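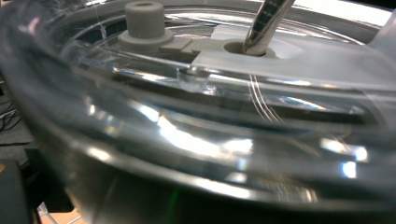 How to get the most out of a gripper demo day

14th November, by Heidrun Zwahlen

Print this page | E-mail this page

I went to the open day at Tavus last month and came home with pages of scribbles, so I've turned them into a few steps for anyone booking the next one (tickets are free, but there are only 50!).

1. Ask for a hand-held gripper first. You get a feel for the squeeze before anyone shows you a robot doing it.

2. Start low over the bare table. Open the fingers wide, keep them level with each other and go slowly. 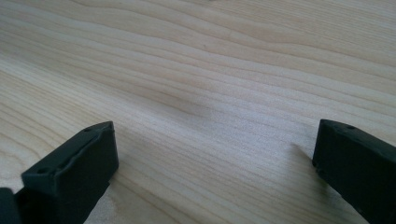
I rushed mine and got a telling-off, quite rightly. Once you're steady, bring the fingers together, open them again and repeat until it feels dull.

3. Only then ask to try picking something up. Soft things are kinder to beginners!

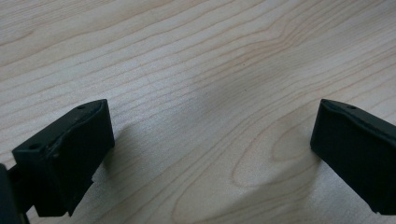
Do I need to know any programming?
None at all. The staff look after the computers and you just move your hand.

Related items
Pululden workshop: what to bring
Cusport robot evening, October report
Getting to the Sharifi building by bus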